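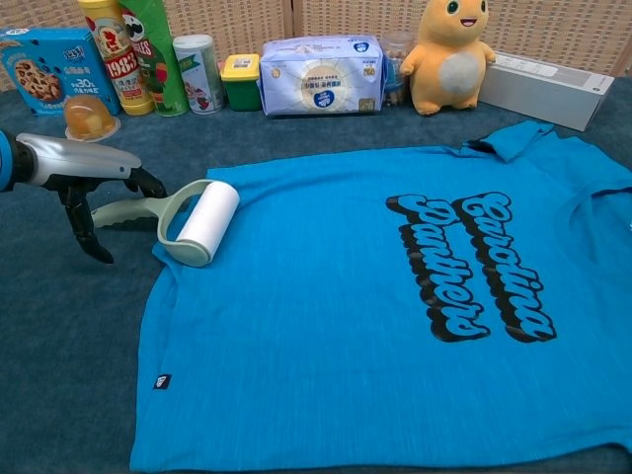
By Ottoline Warrier

Last updated: June, 4:10 p.m.

Print | E-mail this story | 7 comments | 40 shares

The robotics club at Banora Community College has spent most of the spring teaching a machine to do a chore its members freely admit they avoid at home.

The club's entry in the Motent Student Challenge is a robot that is supposed to take a lint roller to a T-shirt. Teams get a carpeted table, one shirt and 900 seconds. Judges award points for picking up the roller by its handle, for covering the front of the shirt, and for leaving the shirt more or less where it was. That last item has cost Banora dearly. In early trials the roller stuck to the fabric and the shirt went along for the ride.

The club practices on a blue Carolina Panthers shirt, a choice that has prompted more debate in meetings than the control software. Big printed letters are harder to roll over than plain cloth, the students say, and they would like to get the hard part out of the way first. Fans of other teams have offered a second explanation.

Contest rules also call for a cluttered background, so a row of groceries and an orange plush toy stands along the back of the table. The Pringles can is in the lineup. Club rules say it stays closed until practice is over, and enforcement has been spotty.

So far the team has logged 1576 practice attempts, under a program it calls Derkiteck. The name was a typo in the first file and is now on the entry form, where changing it requires a fee.

Regional judging takes place later in June in the college gym. Admission is free, and spectators are asked to keep pets at home. The judges will be supplying their own lint.

E-mail this story | Print | Share (40)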